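What the wall text leaves out

I went to see the cloth show at the Salazar in October, having been told by three separate people that I would love it. I write about textiles, I sew, I own too many books about indigo, so I can see why they thought so. I came out after two hours in a bad mood and I have been trying to work out why ever since.

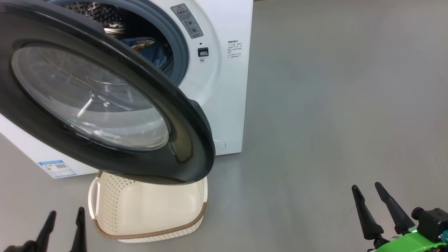
Reading time: 4 min

The show is called Worn Knowledge. It brings together skirts, shawls and carrying cloths from the hill villages above Iltodberg, most of them bought by one collector over a couple of decades and lent by the Prura Foundation. The cloth is wonderful, and I want to say so before I start moaning. There is a brown shawl in the second room with a border so fine I took it for print until I got my nose up to the glass.

My trouble is with the word "knowledge". It is on the poster, the tote bag and the first panel, where we learn that every garment is "an archive of the hands that made it". Fine. Whose hands? I read every label in the place, and the usual wording was "Maker unrecorded". The collector, meanwhile, is named in all four rooms and has a portrait by the lift.

I don't believe "unrecorded" means what it is meant to make us think. It sounds like a sad accident, a fire at the parish office. But these things were bought from living people, on doorsteps, with money changing hands. Somebody could have asked. If the collector did ask and the notebook got lost, I'd like the label to say that.

The catalogue is worse, in a way, because it is so well meant. It runs to 403 pages and has a long essay on listening to communities. I went through the notes at the back looking for anyone from Iltodberg who had been listened to, and found 11 interviews listed. Of those, 8 were with dealers and curators. I may be unfair here, as I only had the reading copy in the shop and a man was waiting for it.

Gladys Rivadeneyra gave the evening talk, and she was the best part of the visit. She weaves, and she was asked to speak about pattern. She did for a bit, then put up a slide of a carrying cloth from room three and said the panel had its symbols wrong. The zigzag said to stand for the river and the female line was, as far as her aunts were concerned, a zigzag. It uses up short lengths of yarn. People laughed, the chair thanked her for her "provocation", and we moved on to questions.

I keep going back to that thank you. She had told them a plain fact about how a cloth is made and they filed it under attitude. When I went back through room three on my way out, I read the river panel again. It is very confident. 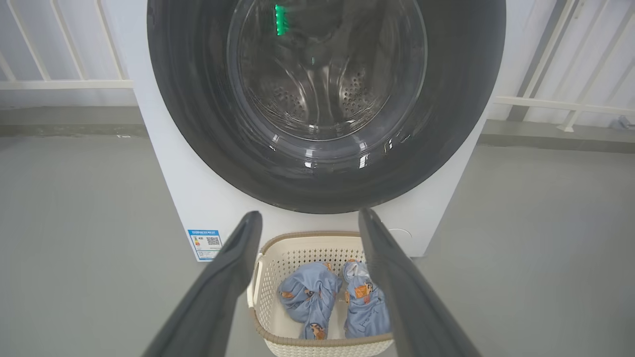
The washing machine, door and drum.

A friend who works in museums says I'm asking for too much, that labels are short and loans come with conditions. Perhaps. I have seen it done better with far less money, though. The little cloth room at Ralembridge has handwritten cards, and several of them say "we don't know" or "her daughter thinks this was for a wedding but isn't sure". I trusted those cards at once. I can't say I trusted anything at the Salazar apart from the stitching.

Should you go? If you like cloth, yes, and take your reading glasses for the borders. I'd skip the audio guide. If anyone has the catalogue at home and can check the notes on the interviews, please put me right in the comments, as I would quite like to be wrong about that one.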